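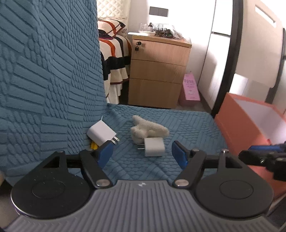 Search this site... Go

March 2019 | by the Pellen project group

Feeding Time: a Portion-Controlled Cat Feeder

Our group set out to build a feeder that opens only for the right cat. Two of us live with pairs of cats where one is on a diet and the other really isn't, so we had willing testers from day one!

The feeder, which we named Pellen, reads the microchip a cat already has and lifts a lid over the bowl. We started in October with a cardboard mock-up and a reader coil wound by hand. The first coil only worked if the cat pressed its neck right against it (they wouldn't), so we rewound it as a wider arch that the cat puts its head through. That was the best decision of the whole term.

Testing took place in 3 homes in Bistham, with 6 cats, over 19 days. The feeder logged 141 visits. Most of the missed reads came from one long-haired cat who likes to eat sideways, and moving the bowl back from the arch helped a lot.

The lid gave us more trouble. Our first motor was strong but loud, and one cat refused to go near it for two days. We swapped it for a slower one and lined the lid with felt — after that she walked up as if it had always been there. The slower lid does leave a gap in time when a second cat can sneak a mouthful, and we haven't solved that yet.

We compared our logs with notes the owners kept by hand on the Yazdani chart, a one-page feeding diary from our course. The two agreed well on meal times and less well on amounts, mainly when kibble got pushed out onto the floor.

Next we want to add a small scale under the bowl and a battery backup. The Bralholm workshop has let us keep our bench space until summer, and we can't wait to get the scale working. The parts list and wiring notes are in Appendix B.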